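Oiling an old kitchen table – how long between coats?

Asked Thursday, March 21, 2019 in Home and Garden

Hello all. We moved into a little place in Flallell over the winter and inherited a big wooden table from the people before us. It's lovely but terribly thirsty looking, with rings from mugs all over one end. I've bought a tin of Redach oil and the label only says "allow to dry", which could mean anything! How long should I leave it, and do I have to sand first?

Answer 1
Yes, do sand, it's well worth the bother. I start with 80 grit on the worst rings and then go finer, always with the grain, and wipe the dust off with a barely damp cloth. After that it's thin coats – much thinner than you'd think – rubbed in with an old T-shirt. 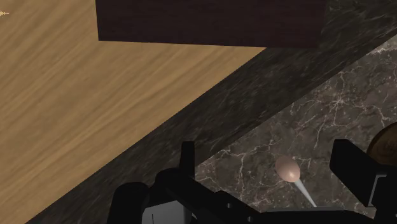
Leave each one overnight and do three in all. If it still feels tacky in the morning, you've put too much on, so buff it hard and give it another day. And please lay the oily rags out flat outside to dry, as they can catch fire if they're left in a heap.

Answer 2
overnight is fine. mine took 34 hours in a cold kitchen though

Answer 3
I'd wait until May if you can, when you can have the windows open. Oyelaran wax on top is nice too.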